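Hedamow is a small school that teaches grown people to draw and paint what is sitting in front of them. We have been at it for 12 years, in two rooms above a shop in Balholm that sells vacuum cleaner bags, and in that time we have produced no famous artists. A fair number of our students can now draw a chair that looks as if it would hold a person up.

If you came to this page for the class schedule, it's pinned in the stairwell and also on the schedule page, and the stairwell one is usually right.

## How we started

Jalen Holloway had a job in insurance and a drawing habit he kept in the margins of claim forms. Iraklis Fragkou had trained as a painter, taught at a college for a while, and left after a long meeting over what the word "outcomes" meant. They met at a framing counter, where both were being overcharged, and rented the first room that April.

The first class had 4 people in it, and one of them thought it was bookkeeping. She stayed. She now draws better than Jalen, a fact she brings up.

The name comes from the side of a crate we found in the room when we moved in. We don't know what Hedamow was or what it shipped. We liked the lettering, and the sign painter charged by the word.

## What we teach

Mostly still life. A bowl, a loaf, a boot, a pitcher with a chip in it. We are often asked whether this gets dull, generally by people who have not tried to draw a pitcher. The handle alone can take up an evening and a good part of your self-respect.

We teach in this order, and we are stubborn about it:

- **Line.** Twelve weeks with pencil, no eraser for the first two. People complain about the eraser more than about the fees.
- **Tone.** Charcoal. Wear something you dislike.
- **Color.** Oil paint, a short palette, and a lot of gray that you will have made by accident and will learn to make on purpose.
- **Whatever you want.** Students who get this far tend to go back and draw the pitcher again.

There is some figure drawing in the spring, with a model and a loud space heater. There is no abstract course. Iraklis is in favor of abstraction and has a lecture on it that he'll give to anyone holding a coffee.

## The fruit question

Sooner or later every still life school has to say where it stands on fruit. Real fruit changes while you look at it. The pear you blocked in on the first evening is a different pear by the third, and by the fifth the back row has asked to move. Wax fruit holds still and teaches you to draw wax.

We use real fruit, and we eat it when we can. Apples are for beginners. Lemons are harder than they look, on account of the skin. Dark grapes are the hardest thing we set, and we save them for the second year: every berry wants to be its own little portrait, with its own highlight, and a student who gives in to all of them ends up with a drawing of ball bearings. The trick is to squint until the bunch turns into one large dark shape, get that shape right, and then let yourself have a few highlights as a treat.

Hands come in the same term as grapes. Iraklis sees them as the same problem, a pile of small round-ended forms that have to add up to a single thing. Draw the mitten first, he says, and put the fingers in later.
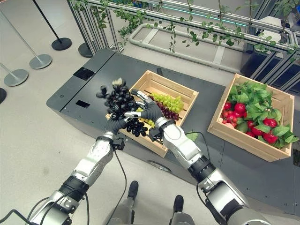
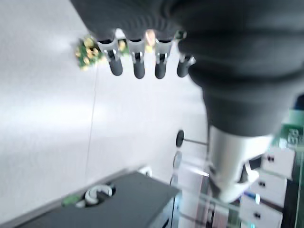 ## Who teaches here

**Jalen Holloway** takes the beginners. He came to drawing late and remembers in detail what it was like to be bad at it, so he is patient in a way that gifted people often aren't. He also does the accounts, orders the paper, and writes most of this website, including this sentence about how patient he is.

**Iraklis Fragkou** takes tone, color and the second year. He says little during class. He'll stand behind you for a long time, breathe in as if about to speak, and move on to the next easel. Students have built entire theories on these breaths. If he asks to borrow your pencil, your ellipse is wrong.

We bring in a guest teacher now and then, when we can afford one and they can find the door.

## The rooms

The front room has the good light, from a tall north window that doesn't open. The back room has the sink. You would think the painters would be put near the sink, and so did we, but the light won the argument and now everyone carries jars down the hall.

The easels came from a school in Zarnitz that was closing its art department, and we drove there and back in one day to get them. They're heavy, they pinch, and each has a name carved in it by some bored teenager. Regulars get attached. If you sit down at the one marked TIWARI, someone will come over and explain to you, very politely, that you can't.

There is a kettle. There is a shelf of books that can be borrowed, and another that can't, and the difference between the two is mostly a matter of what Iraklis is using that week. The stairs are steep and there's no elevator. If stairs are a problem, write to us before you sign up. In summer we run one class at street level, in the yard behind the shop, and we'll hold you a place in it.

## Class size and other rules

We take 18 students at most across the two rooms. We tried more once. Someone was stabbed lightly with a palette knife, by a dentist, and we went back to the old number.

Other things we have had to write down over the years:

- Solvents go in the metal can with the lid. The sink is for brushes that have already been wiped.
- Don't move the setup. If the loaf has been turned, everyone knows, and everyone is upset.
- Don't eat the setup before the last session.
- Comments on a neighbor's drawing are by invitation.
- Phones can be used to take a picture of your work at the end. Drawing from a photo of the thing while the thing is right there will get you a breath from Iraklis.

## The yearly show

Each spring we hang student work in the front room and invite everyone we know, plus whoever is downstairs buying vacuum cleaner bags. Everybody who finished a course gets one wall space, and you pick the piece yourself. We don't give prizes. We did one year, and the winner moved away — unrelated, she says, but the mood in the room had been poor.

Work can be sold if you like. Nearly all of it goes home with somebody's mother. One charcoal of a boot was bought by a complete stranger, who paid cash and gave no reason, and the student who drew it has been hard to teach ever since.

## Signing up

Places for the next term open on Mon 9 March. Current students get first pick, then the waiting list, then everyone else in the order the emails arrive. You don't need to send a portfolio or tell us that you can't draw a straight line. Straight lines don't come up much.

Bring a pencil, a softer pencil, and a pad larger than you're comfortable with. We supply the chair, the pitcher and the fruit. Ring the lower bell, the upper one belongs to an accountant and he's tired of us.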